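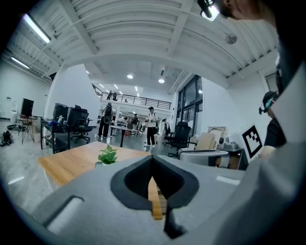
Slide 1 – Tuning the old Barkitz organ

Good morning, I am Liesbeth Dierckx. The organ in Cledton was built in 1780 and has 600 pipes. Speak slowly here.
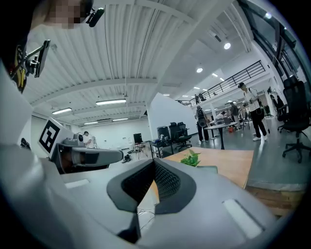
Speaking time: 3 min

Hooman Dehghan cleaned the reeds in May. Thank him now. Play the low C – wait until it is quiet.
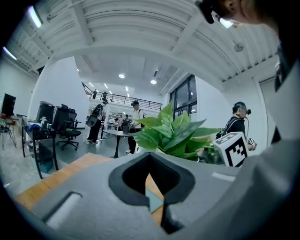

Potted plant beyond the wooden table

Slide 2. Explain why we kept the grey pipes and their soft colour of sound.

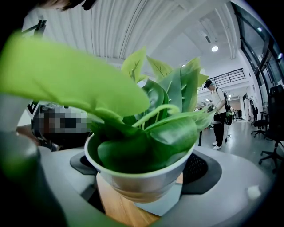

Organ notes must overlap a little in slow hymns. Think of the glossy leaves over the rim of the white pot, one lying across the next. Play verse two, then take questions.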